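Review: the Furer folding workbench, after a winter in the shed
Anju Awasthi
Monday, August 24, 2020

My last workbench was a door on two milk crates, and it served me well until the day one crate decided to retire. The Furer arrived in January, in a box the courier described as "a bit of a bugger", and I've been cutting, gluing and swearing on it ever since.

It cost me $458 at Wurden, plus delivery to Hillelau, where the driver left it at the wrong end of a long gravel driveway. You can get a folding bench for $153 at any of the big hardware chains. You can also get this one's larger sibling, with drawers and a vice at each end, for $1139, if your shed has been finding you a disappointment.

Assembly took an afternoon. The instructions are all drawings, and the little man in them is enormously pleased with step six, in which he fits both rear legs at once using what I can only assume is a third arm. I borrowed Tyra Haugland from next door. She read the sheet upside down for a while and got further than I had.

Once up, it's a solid thing. The top is beech ply, thick enough to take a hold-down clamp without bowing, and the legs lock with a clunk you can hear from the house. I planed a length of spotted gum on it the first weekend and the bench stayed put, though I ended up across the shed once or twice. The feet adjust, a blessing on my concrete, which was poured by a previous owner with a relaxed attitude to water.

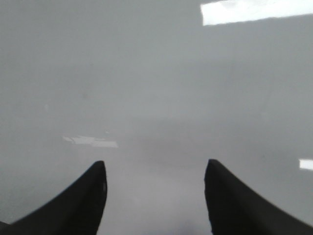

The folding is where my affection cools. Furer says one person can do it in under a minute, and one person can, provided that person has already lost some skin to the left-hand hinge and knows where not to put a thumb. Folded, it stands against the wall at a lean I don't trust. I've tied it to a stud with a bit of rope. There is no wall bracket in the box – the bracket is an accessory, naturally, and was out of stock when I asked.

Then there's the vice. It's a decent size and grips evenly, but the handle comes round so close to the leg that every full turn costs you a knuckle. I cut the handle down with a hacksaw and haven't regretted it. The warranty probably has views.

A word on the finish. The top comes oiled, or at least introduced to oil. Mine had a glue stain in it by the second week, and I've since given it three coats of the hardware shop's own brand. It looks better now than it did new.

Tyra bought the Yadav bench a month later, out of what I choose to see as admiration. Hers is lighter and folds without bloodshed, and it wanders about the floor when she saws. For small jobs I'd take the Yadav. For anything with a hand plane I'd stay with mine.

Four stars. It loses one for the hinge, and I'd take off another half for the bracket if the website let me.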